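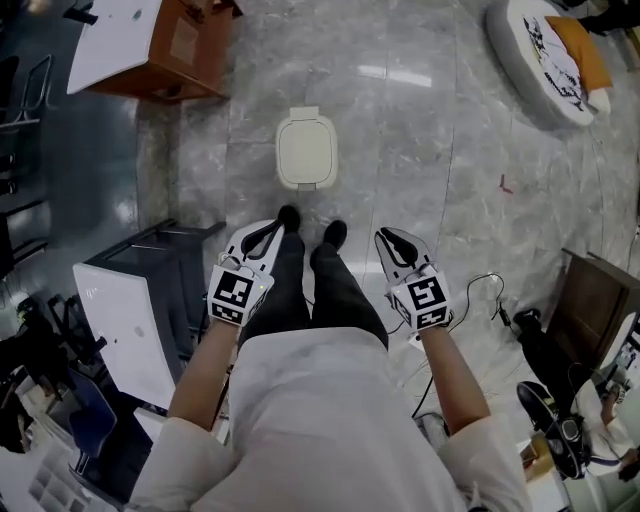

Védís Vestergaard wants to know why anyone would spend money on insoles before buying decent shoes, and whether I think a floor mat does anything at all.

Fair questions. I'll answer both in a thread. It will be long, and most of it is about feet.

---

Background for new followers: I have worked on my feet for 12 years. Bakery counter first, then a hotel front desk in Stoltville, then a pharmacy. All hard floors. Tile, tile, and sealed concrete with vinyl over it.

---

I am not a doctor or a physical therapist. If your foot hurts in one exact spot, or it goes numb, go see someone. What follows is for ordinary end-of-shift soreness.

---

Shoes first. Védís is right that they matter more than insoles. I did it in the wrong order. I was 23, the shoes I had were the shoes I had, and insoles cost less.

---

The thing I got wrong for years was size. I wore a half size too small. My feet are longer at 5 p.m. than at 7 a.m. and I always bought shoes on a morning off.

Shop late in the day. Bring the socks you work in. Have both feet measured while you're standing up.

---

Width is the other one. If the upper bulges out over the edge of the sole, the shoe is too narrow, even if the length is fine. Going up a size to get width gives you a heel that slips, and then you get blisters.

---

My current pair is the plain black lace-up from Rosser. Leather upper, rubber sole, looks dull enough to pass any dress code I've had. I'm on my third pair.

They run long. They also squeak for the first week.

---

I rotate two pairs. Each one gets a full day off to dry out. My old manager told me to do this and I ignored her for two years.

---

Now insoles. The soft gel kind felt wonderful for one afternoon and then went flat on me. The firmer kind felt like standing on a ruler for three days and then I stopped noticing it.

Firm has worked better for me. My sister is the opposite and wears the gel ones everywhere.

---

If you add an insole, take out the one that came with the shoe. I know people who stack them. Your heel ends up sitting too high and the back of the shoe can't hold it.

---

Mats. Yes, I think they do something, if you stand in one place. At the pharmacy register I'm in the same four feet of floor most of the day and I notice when the mat is gone.

At the hotel I walked all shift and the mat behind the desk was just something to trip on.

---

We have a Skandodix mat at work now. Beveled edges, easy to mop. The one before it was thicker and squashier and my calves were worse on it. You want it to give a little and push back.

---

I asked what it would cost to cover the whole work area behind our counter. The quote was $1,680, delivered. We got one mat.

---

So we swap. Whoever is on the register gets it, and we trade places at the top of the hour. This has helped more than anything I've bought, and it was free. You use your legs differently when you're pulling stock than when you're standing still.

---

A few people will say to get a stool. I agree. Ask for one. I asked at two jobs. One manager said customers wouldn't like it. The other said sure and had one there the next week — I used it constantly and not one customer ever brought it up.

---

If you can't get a stool, get something to put one foot on. A low box, the bottom rail of a shelf, a step. Switch feet every so often. It takes the strain out of my lower back right away.

---

Socks: I like light compression, the over-the-counter kind. Put them on before you leave the house. Trying to get them on over feet that have already swollen up is miserable.

---

I tracked this for a while in July with a cheap Seketeck pedometer clipped to my waistband. My slowest day was 550 steps before lunch. That was also the day my legs felt the worst.

My busiest days were tiring, but I slept fine and woke up fine. Standing still is the hard part for me.

---

What I do when I get home, in order: shoes off, cold water on my feet in the tub, then on the floor with my legs up the wall until the dog gets bored of it. I don't sit on the couch first. If I sit on the couch first, none of the rest happens.

---

Calf stretches I do at work, against the counter, when there's no line. Hands on the edge, one leg back, heel down. Nothing fancy. Then the other side.

---

Things I bought and would not buy again:

- magnetic insoles
- a foot roller with spikes on it
- clogs (fine for other people, I roll my ankle in them)
- "memory foam" anything

---

Things I would buy again: the shoes, the firm insoles, the socks. A second pair of laces, too. Mine always snap during a shift.

---

To answer the money question directly. If you can only afford one thing this month, and your shoes fit, get the insoles. If your shoes don't fit, no insole is going to fix that, so save up for the shoes.

---

And ask your employer about a shoe allowance before you pay for any of it. Mine had one and it was in the handbook. I worked there 3 years before I read that page.

---

Somebody is going to ask about sealed concrete versus tile. Concrete is worse for me, by a lot. Tile is slippery when it's wet and tiring when it's dry, but I could get through a double on it. I've never worked on wood — if you have, tell me what it's like.

---

Replies are open. I'm on register until six and will read them after that.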